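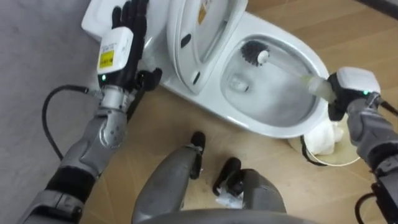 4. Running the bathroom demonstration

This section covers the toilet cleaning demonstration as it is given to visitors on open days. It assumes the robot has been unpacked, charged and stood up as in section 2, and that both hands have passed the check in section 3. Allow 40 minutes for set-up.

4.1 Preparing the area

1. Place the demonstration toilet so that there is clear floor on both sides and in front of the bowl. The robot needs 60 cm on each side for its elbows.
2. Raise the seat and the lid together and make sure they stay up without being held. If they drop forward, move the toilet or tighten the hinges before going on.
3. Put clean water in the bowl. Do not use bleach, descaler or any coloured cleaner during a public demonstration.
4. Stand the bin close to the front of the bowl, on the side of the brush hand, and fit a liner.
5. Pick up loose items from the floor, including wrappers and bits of liner. The feet can slip on thin plastic.
6. Mark the visitor line with tape. Visitors stay behind it while the arms are powered.

Note: The Clatulier training room has a smooth floor. Wipe it dry before the robot is walked in, and again between groups.

4.2 Checking the hands and cables

1. Look at the back of each hand. The small green light should be on. If either light is off, stop and go back to section 3.
2. Check that the cable connector at each wrist is pushed fully home.
3. Move each arm slowly through its reach using the Lorkis tablet. The cables should bend freely and must not catch on the bin or the rim of the bowl.

Caution: Do not tape the cables to the forearm. They need slack when the wrist turns.

4.3 Giving the robot the brush

1. Select HOLD TOOL on the tablet. The brush hand opens.
2. Offer the brush with the grip towards the palm and the head pointing away from the robot.
3. Keep your own fingers on the shaft, well clear of the grip.
4. Select CLOSE. Wait for the tone, then let go.
5. Leave the other hand open. It does not hold anything in this demonstration.

4.4 Running the cycle

1. Tell the visitors that the arms are about to move.
2. Select BOWL, then START. One cycle lasts 172 seconds.
3. Stay within reach of the stop button until the cycle ends.
4. If the brush head leaves the bowl before the end of the cycle, press stop. Do not try to guide the arm by hand.
5. When the tone sounds twice, take the brush back by repeating 4.3 in reverse.

Note: Groups should be no larger than 16. Questions are best taken after the arms have been switched to rest.

Caution: Water may drip from the brush as it is lifted out. Keep the wrist joints and connectors dry.

4.5 Faults during a visit

Hand does not close: check that the grip is flat against the palm, then select CLOSE again. After two failed tries, end the demonstration.

Green light goes out: press stop and move visitors back from the line.

Any other fault: report it to Siyabonga Mkhize at the Hendari support desk, with the time and the cycle number from the tablet.

Section last revised 2019-02-18.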